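Negussie Bin Set: README and purchasing notes

Last edited 2020-02-17

What is in this folder

Overhead recordings of a small bin workspace, the order sheet for the equipment around it, and the notes I kept while deciding how much of a vendor quote to believe. The recordings are useful for checking lighting, bin geometry and part placement before you spend money. They are much less useful for deciding whether a given arm can do a given job, and I would ask you not to use them for that, although I know somebody will.

Folder layout

recordings/ holds the image sequences, one subfolder per setup
orders/ holds the sheets sent to Belum and Prasovia, with their replies
planning/ holds the budget in plain CSV and an older copy I keep for comparison
notes/ has everything that didn't fit elsewhere, including the argument over the bench

There are 19 recordings. The index lists each one with the setup it belongs to. If the index and a subfolder name disagree, trust the index. I renamed a few subfolders early on and gave up halfway.

Why the set exists

We were asked to plan a second cell for small-part handling at Grorngate. The first cell had been bought as a package, and nobody could find the paperwork that split the price into parts. So the request for the second one started from a single large number and a brochure. I don't like starting from a brochure.

The plan was to build the cheap half ourselves, record what the overhead view gives you, and only then ask for prices on the expensive half. The cheap half means a painted bin, a few props and a fixed camera mount. The expensive half means the arm, the gripper, the controller, the safety fence and whatever the integrator calls commissioning this year.

The recordings came out of that. They were made to settle a purchasing question and they show it. Nobody tuned anything for looks.

The budget file

planning/budget.csv has one row per item and these columns:

item
supplier
quoted
paid
lead_time
needed_for
doubt

The doubt column is free text. I put it there because quotes tend to arrive looking final, and six weeks later everyone has forgotten which lines were guesses. If a line says "gripper fingers, price excludes fingers for our parts," that belongs in doubt, in those words. Please don't turn it into a score. Somebody tried a score and every row became a 3.

Blank in the paid column means unpaid. A zero means it came out of stock and we chose to count it as free, which flatters the total. I have left the zeros in and flagged them.

Prices are left out of the shared copy. Ask for the full version if you have a reason to see it.

What the quotes said, and what I think of them

Belum quoted for the arm and controller together. The quote is clear, and the support terms are readable, which puts it ahead of most. My complaint is the cycle rate on the cover page. It was measured with one known part in one known pose. Our parts will not be in one known pose. When we asked for a figure with mixed parts, the reply talked about software options, each priced separately.

Prasovia quoted for the whole cell, fence included. The total looks better until you notice that the bench, the air supply and the operator training are listed as "by customer." Add those back and the gap closes. I also can't tell from their sheet whether spare fingers are included. I asked twice. Both answers were polite and neither was an answer.

Both suppliers offered a demo. I would accept either one on the condition that we bring our own bin and our own parts. A demo with the supplier's parts tells you the supplier owns parts that work.

Setup costs people leave out

These come from the first cell, where we paid for most of them late.

Bins. Everyone treats the bin as furniture. Wall slope, paint and depth all affect what the camera gets and where the gripper can reach, and a bin you can repaint or rebuild in an afternoon is worth having while you are still changing your mind. Ours is painted gray and it marks. Leave a line for a second one.

Fixtures and printed parts. The printing itself is cheap. The redesigns are where the hours go. Book the hours to the project and not to "misc," or the fixture will look free in next year's plan.

Props. Blocks, pegs and brackets with shapes cut in them cost very little and get used constantly. Buy or make doubles.

Lighting. Dark parts in a dull bin are a harder test than bright ones. Make any supplier show you both in the same run.

Cleaning. Specks on the floor of a bin will end up in your recordings. Decide early if you want a spotless floor or a normal one, write it down, and stick to it. We went with normal.

Cables. The first cell needed longer ones. So will the second.

How to use the recordings

Good uses:

Checking whether a candidate bin shape leaves the walls and floor easy to tell apart
Comparing how dark and bright props read from a fixed overhead position
Giving a supplier something concrete to quote against
Testing your own segmentation script before you pay for somebody else's

Poor uses:

Estimating pick rates
Estimating grip success
Arguing that one supplier is better than the other
Training anything you plan to ship

There is no depth data. There are no force readings. Any conclusion about grasping drawn from color images of a bin is a guess, and I have sat through meetings where it was presented as a result.

Known problems

Light is uneven across the bin floor in some setups. I left it uncorrected. The real bench won't be corrected either.

The camera mount was bumped between setups and put back by eye. If you need a fixed relation between setups, measure it yourself from the bin edges.

Part labels are by rough type only: block, bracket, peg, other. "Other" is doing too much work and I know it.

File times are unreliable. The recording machine's clock was wrong for part of the work. Sort by index number.

Recommendation as it stands

Don't buy the arm yet. I would approve the bench, the bins, the camera mount and the lighting now, since we need them whichever supplier wins. Hold the arm and gripper until at least one of the suppliers has run our parts in our bin with us in the room.

The obvious objection is that waiting costs us a slot in the delivery queue. Maybe. Both suppliers say so, and both would. The first cell was bought in a hurry to hold a slot, and then sat on its pallet while we waited for the fence.

If the decision has to be made before the trials, take the offer with the cheaper return terms and ignore the cycle rate on both cover pages. I plan to revisit the numbers in May. By then the orders folder should hold two trial reports. If it doesn't, treat the recommendation above as unchanged.

Requests to suppliers

The text we send is in orders/request.txt. It asks for the following, and any reply that skips one goes back:

Price of the arm, gripper and controller as separate lines
What "by customer" covers, item by item
Cost of spare fingers and how long they take to arrive
Terms if the cell fails the trial
Yearly support cost after the first year
Whether the software keeps working if support lapses

That last one has ended two conversations early. I count that as money saved.

Changing the files

Add a row, don't edit one. If a price changes, put in a new row and write "replaces" plus the old row number in doubt. The older budget copy stays read-only so we can see how far the plan drifted.

New recordings get the next free index number. Fill in the setup field even if the setup looks the same as the last one. Don't delete bad recordings; mark them bad and say why in one line.

Use

Internal planning and supplier discussions. Suppliers may have the recordings. They may not have the budget or each other's quotes, and yes, that has come up.

Sample

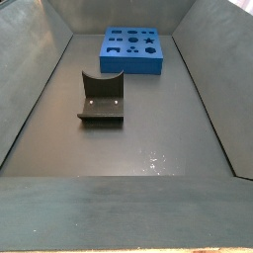
Gray bin with the blue foam shape block toward the back and the black bracket in front of it.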